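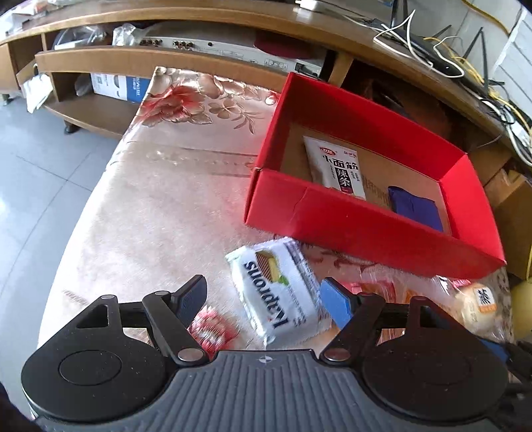 7 min read

The Drawer Above the Dish Towels

Every family I have ever eaten with keeps its sweets in the wrong place. Mine were in the drawer above the dish towels, under a layer of takeout menus for restaurants that had closed. My mother believed this was a hiding place. My brother and I believed it was a service.

I have been thinking about that drawer since September, when I spent the better part of a month in other people's kitchens, asking what they put out for company and what they hold back. My editor wanted a piece on hospitality. I suspect she pictured linen. What I got was wafers.

The wafer is the least boastful thing in the snack aisle. It weighs almost nothing, it tastes mainly of whatever is between the layers, and it breaks the moment you take it seriously. No one has ever proposed over one. And yet in the kitchens I visited it kept turning up, on saucers, in coat pockets, once inside a sugar bowl, and always with a set of rules attached that the owner assumed the whole world followed.

Magdolna Magyar has lived in Dustmont for most of her adult life and has been feeding it for nearly as long. Her kitchen window looks onto the back of the hardware store, and she knows the delivery schedule better than the manager. Before I had my coat off there was coffee in front of me, and beside the coffee a plate, and on the plate exactly the amount of food that makes a guest wonder if she is the only one eating.

"You have to take two," she told me. "One is an insult. Three, we talk about you afterward."

I took two. She looked at the plate and then at me, and pushed it an inch closer, and I took a third. I assume they talked about me afterward.

The push is the whole art. I saw it done in every house, by people who had never met one another and would not have agreed on anything else. The plate travels a small distance toward the guest while the host talks about something unrelated: a cousin's knee, the price of eggs. It must never be pushed in silence, or it becomes an order. Magdolna can move a plate clear across a table over the course of a story about her landlord, and you will not see it go.

Her neighbor Gyula Deák does not push. Gyula is a retired piano tuner and a purist, and his view is that a person who wants a wafer will reach for a wafer. He lives alone and buys one brand, Virág, hazelnut, which he gets from a shop two towns over where they keep it for him under the counter as if it were something worse. He served me mine on a folded paper napkin. He split his along the layers with a butter knife, ate the plain side first, and left the side with the cream for last, and I understood that I was watching a man who had been happy as a child at least once.

"My sister bit straight down through it," he said. "All the layers at once. She went into insurance."

There is a school of thought here, if you are willing to be generous about the word school. The splitters hold that a wafer is a stack of separate pleasures and should be taken in order. The biters hold that somebody went to the trouble of putting it together. I asked everyone I met which they were, and the answers came so fast that I began to feel I had asked about religion. Irén Mészáros would not answer at all until she had heard what I was. I said I was a biter. She said she had thought so.

Irén taught fourth grade for many years and still has the voice. Her snacks live on top of the refrigerator in a cookie tin, and the cookie tin is full of thread. The wafers are behind it. "Children look in the tin," she explained. "They find the thread, and it breaks their spirit, and they go home." Her grandchildren are now in their twenties and taller than the refrigerator, and they still, she says, don't look behind the tin. I met one of them on the porch on my way out. He had crumbs on his sweater.

Hiding food from people you love seems to me the most honest form of housekeeping. You hide it so there will be some left to give them. Irén's arrangement, like my mother's, works as a kind of tax: the thief takes a little, the host notices and says nothing, and when company comes there is nearly enough. Chiyo Sugiyama, who rents the upstairs of a yellow house by the rail line and cooks better than anyone on the block, told me she buys a decoy. The good crackers are in the oven. The ones in the cupboard, at eye level, are stale on purpose.

"My husband thinks we just have bad crackers," she said. They have been married eight years.

I asked what happens when she needs the oven. She opened it to show me. There was a roasting pan, and in the pan were the crackers, two bars of chocolate, and a birthday card she had forgotten to give somebody. When she cooks, the whole pan goes out on the fire escape under a towel. She has the move down to a few seconds, she said, but you have to watch for pigeons.

All of this would be charming and nothing more if it weren't for the tablecloths. In every house where I was fed, something came out of a closet before the food did. Irén's was ironed. Gyula's was a bath towel, a clean one, and he smoothed it flat with the side of his hand as if it were damask. Magdolna has a cloth for relatives, a cloth for priests, and a cloth for everyone else, and she would not tell me which one I had my elbows on. The wafer costs less than the bus. The cloth says it doesn't matter.

I grew up thinking the point of company food was to impress, because my mother's company food did try to. It came in a cut-glass dish with a lid, and the lid had a chip in it that was always turned to the wall. Nobody I met in Dustmont was trying to impress me. They were trying to keep me in the chair. A wafer is good for this, being gone in four bites and leaving a crumb you feel obliged to deal with. By then the plate has moved.

The only person who turned me down was Kálmán Kerekes, who ran the grocery on Main until his hip gave out and who has, by his own estimate, sold wafers to every household in this story. I had expected a connoisseur. He let me in at four in the afternoon, gave me a glass of tap water, and sat across from me with his hands folded.

"I don't keep sweets," he said. "I had 1,000 of them within reach every day of my life. You think I want to look at one?"

We talked for a while about the store: who bought what, who bought it only when a certain other person was not in line. He remembered that Magdolna used to send a boy in for the lemon kind so no one would know she had run out. He remembered Gyula's sister. (She bought pretzels.) He spoke well of Braro, a brand I had never heard of and which he said had been ruined when they changed the cream, and he spoke badly of Kara, which he said had never had any cream to change.

It got dark and I stood to leave. He told me to sit a minute, his show wasn't on yet. Then he got up, with some trouble, and went down the hall, and I could hear him moving shoes. He came back with a packet in his fist and set it on the table between us, still shut, and asked me how my mother was.

I told him about the drawer. He had opinions about the menus. Somewhere in there the packet had got to my side of the table, and I opened it, and there were two inside.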